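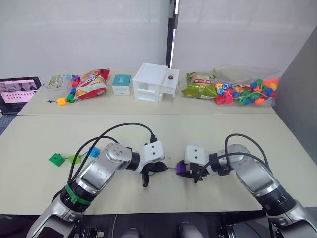

사진 1. 긴 작업대. 상판 색상 연한 크림색, 뒤쪽 구역과 앞쪽 구역 사이에 가는 어두운 이음선.

Ostthorpe 별관 작업실 안전점검표
점검일: 2020/03/03
점검자: Huiling Kang
입회: Jiahui Fan
대상: 작업실, 복도, 자재 보관실, 분전반
판정 기준: 적합 / 조건부 / 부적합 / 해당 없음

1. 피난 및 통로
1-1 주 출입문 개폐 상태: 적합
1-2 비상구 앞 적치물 없음: 부적합
의견: 자재 보관실 쪽 비상구 앞에 빈 상자 적치. 점검 중 이동 조치하였으나 지난 7월 점검에서도 동일 사항 지적됨. 바닥 황색선 재도색 요망.
1-3 통로 유효폭 80cm 이상: 적합
1-4 유도등 점등: 조건부
의견: 복도 끝 유도등은 상용전원에서 정상 점등. 예비전원 전환 시 15초 후 소등되어 배터리 교체 필요.

2. 소방 설비
2-1 분말소화기 압력 지시침 녹색 범위: 적합
2-2 소화기 위치 표지 부착: 조건부
의견: 관리번호 8번 표지 탈락. 벽면 도장 후 재부착하지 않은 것으로 보임.
2-3 감지기 주변 장애물: 적합
2-4 소화전함 내부 호스 상태: 적합
의견: 호스 접힘 자국 있음. 누수 흔적은 확인되지 않음. 차기 점검 시 전개하여 확인할 것.

3. 전기
3-1 분전반 전면 공간 확보: 적합
3-2 누전차단기 시험 버튼 동작: 적합
3-3 회로 명칭표 기재: 부적합
의견: 37번 회로 명칭 누락. 부하 측 추적 후 기입할 것. 담당 Shengli Dai.
3-4 멀티탭 문어발식 접속: 적합
3-5 접지 연속성: 해당 없음
의견: 연간 정기검사 항목으로 별도 성적서 참조.

4. 작업대 및 비품
4-1 상판 파손, 들뜸: 적합
4-2 상판 이음부 단차: 조건부
의견: 손끝으로 확인 시 미세한 단차 있음. 걸림은 없으나 다음 점검에서 틈새 게이지로 측정. 사진 1 참조.
4-3 다리 높이 조절부 고정: 적합
4-4 선반 벽체 고정: 조건부
의견: 자재 보관실 안쪽 선반 상부 앵커 1개소 풀림. 재조임 전까지 최상단 사용 금지.

5. 화학물질
5-1 물질안전보건자료 비치: 적합
의견: Priltetti 세척제 자료가 구판임. 개정판 출력본으로 교체 요청.
5-2 소분 용기 경고 표지: 부적합
의견: 세척제 소분 용기 중 표지가 없는 것 확인. 내용물 확인이 불가하여 사용 중지 후 폐기 대기 구역으로 이동.
5-3 보관함 잠금: 적합

6. 응급 및 위생
6-1 구급함 내용물 유효기간: 조건부
의견: 생리식염수 유효기간 당월 만료.
6-2 세안기 토출 상태: 적합
의견: 초기 토출수에 옅은 녹물. 주 1회 방류 기록이 두 차례 빠져 있음.
6-3 비상연락망 게시: 부적합
의견: 게시본에 전임 담당자 번호가 남아 있음. Guilan Li로 변경하여 재게시할 것.

조치 구분
즉시: 1-2, 5-2
7일 이내: 2-2, 3-3, 4-4, 6-1, 6-3
차기 점검 전: 1-4, 4-2, 1-2의 바닥선 도색

비고
유도등 배터리는 Brumness 규격품으로 발주하며, 대체품 사용 시 정격전압과 커넥터 형상을 사전에 확인한다. 조치 완료 후 각 담당자는 조치 전후 사진을 점검표 뒤에 첨부하고 서명한다. 부적합 항목의 재점검은 Josefien De Haan이 실시한다.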